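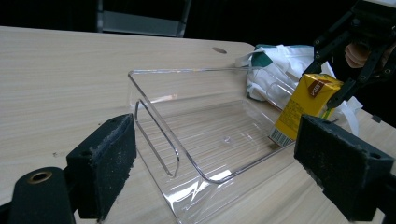 Clear tray on the table

Re: [allotments] May meeting, water rates

Quick one, typing on the bus. Hall is ours from 3, tea first. Water bill came to 4,000 litres over on the Lormont side – we need to agree who reads the meter. I can't do it agian.

Ngozi Anozie wrote:
> Can someone confirm the Kenach seed order? I have 13 names
> down and 2 not paid. Also the bottom gate is sticking.

Order's in. Will chase the two tonight. Gate – try oil, then ring Ugwu. Small drinks cartons for the kids as usual. 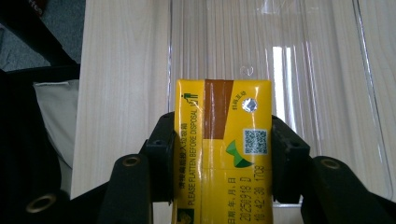
STILL TO SORT
Skip hire, hose for plot 13, teh shed key.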